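Würfel (Geometrie)

Der Würfel, auch Hexaeder oder Kubus, ist mein Lieblingskörper unter den fünf platonischen, und ich schreibe hier seit Jahren an dem Artikel herum! Er hat sechs gleich große Quadrate als Flächen, zwölf Kanten und acht Ecken (in jeder treffen sich drei Kanten). Volumen: Kantenlänge hoch drei. Ein Kasten mit Kante 20 cm fasst also acht Liter, das rechne ich immer noch gern nach.
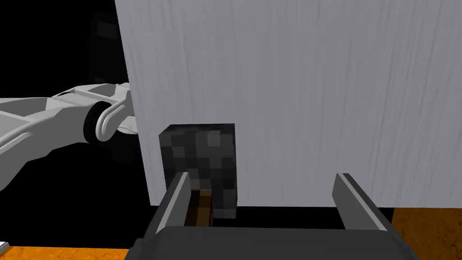
Verwendung

Als Spielwürfel kennt ihn jeder, die Augen gegenüberliegender Seiten ergeben meist sieben. In Computerspielen sind Würfel mit grob gepixelter Oberfläche beliebt – Gun-woo Koo nennt sie in seinem Heft „Cesley“ schlicht „Klötze“, was mir gut gefällt.

Siehe auch: Oktaeder, Tesserakt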